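Tasard Trail Guide app – set-up guide
Section 4: Loading a walking route and following the waymarks

Updated June 2024

Before you set off. Do all of this on wifi, the hill villages have next to no signal.

1. Open the app and tap Routes, then Add.
2. Type the route code from your booking sheet. Four figures. The Drirnik valley path is 1717.
3. Tap Download. Wait for the green tick. Do not close the app before it shows or you get the line but no map under it.
4. Tap Stages and pick the one you're walking. Stages are set for walkers going west. Going the other way? Tap Reverse first.
5. Set Off-route alert to 45 metres. Lower than that and it buzzes at every bend in the woods.

Note – the app line and the painted marks don't always agree. Where they differ, follow the marks, unless the app shows a Diversion flag. Diversions are checked by Bohdana Maksymiv at the Brukaretti office and go on top of the old line in orange.

Caution: the old footbridge at Tkachuk mill is shut. Route files downloaded before February still go over it. Delete and download again.

If the alert goes off

1. Stop. Let the arrow settle.
2. Tap Last Mark. The app gives you distance and direction back to it.
3. Walk back to that mark, dont cut across fields to the line. Farm gates here are often locked.
4. No mark where there should be one? Tap Report, add a line of text, send it later when you have signal.

Stamps and hostels

Hostel stamps are seperate from the app. Carry the paper card. The app check-in does not count towards the certificate. 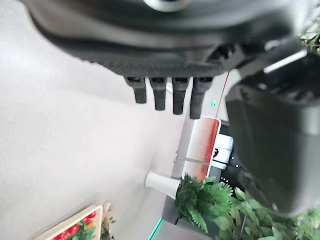

To check in at a hostel:

1. Tap Stages, then Arrive.
2. Choose the hostel by name – 2 in Drirnik have similar names, look at the street.
3. Show the screen at the desk with your paper card.

Battery: turn screen brightness down, turn on Saver in Settings. Alerts still work in Saver but the arrow updates slower. Take a power bank on the long stages.

Caution: Saver switches off at restart. Set it again after charging from flat.

Next: Section 5, Sharing your position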